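Pace and Shot Selection in Estdale Home Games
Student project report, Sports Analysis II
Elsa Sjögren and Teodor Solberg

1. Aim

We tested whether slower possessions went along with lower opponent scoring for the Estdale women's basketball team. Only home games were used.

2. Data

Possessions were logged from game video with start time, end time, shot location and result. The log holds 1,000 possessions, split evenly between Estdale and its opponents. Both authors coded the Kovton game separately and compared results. Disagreements were mostly over tipped rebounds, which we then counted as the same possession.

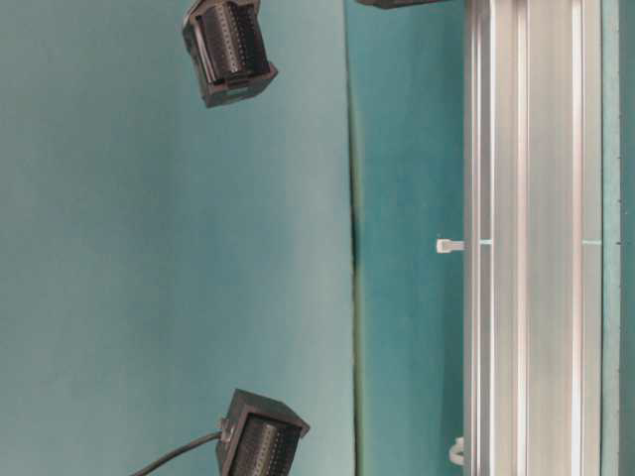 3. Results

Opponents made 41 percent of their shots in the first eight seconds of a possession and 39 percent after that. The gap is too small to support our hypothesis. Most of the early makes were layups following a live-ball turnover.

4. Limits

Free throws were left out. The log does not record which defenders were on the floor, so the effect of substitutions is unknown. Road games will be added in June.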